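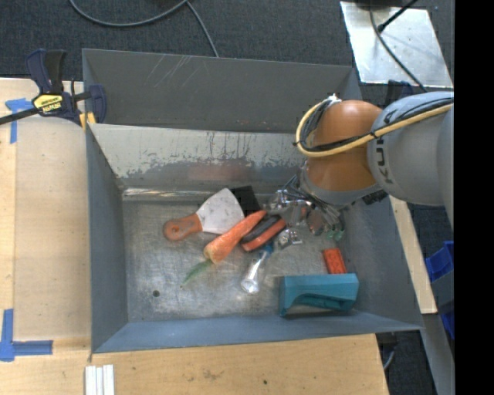

*A robot arm over mixed items in a metal bin, including a scraper and a carrot.*

# Robots and everyday chores: frequently asked questions

Last reviewed: May 1, 2024

**Can a robot tidy a kitchen or a workshop yet?**
Not without supervision. The Nalard programme tests single tasks, such as emptying a bin of mixed objects. A full round of tidying joins many such tasks together, and an error in one is often carried into the next.

**Why is a bin of mixed objects considered difficult?**
Items overlap, and clear or shiny surfaces are hard for cameras to read. A firm grip suited to a scraper may bruise a vegetable.

**How is a trial carried out?**
Each trial allows up to 10 minutes. The Ivville site completed 400 trials between January and the date of this review. In 188 of them, the bin was emptied without help from staff.

**Does the programme test laundry or washing-up?**
Folding towels is under study. Washing-up is not, and no start date has been set.

**Are machines further ahead on the shop floor?**
Yes, where parts are alike and arrive in a known position. Sorting returned goods or loose tools remains largely manual work at our partner firms, Flonine and Kettler.

**May members of the public visit?**
Visits are open to groups of no more than 5 and must be booked in writing. Visitors are required to remain behind the marked line while equipment is running.

**Who should be contacted with further questions?**
Enquiries should be addressed to Tarık Akgül, Public Information, Nalard. Replies are sent by post or email.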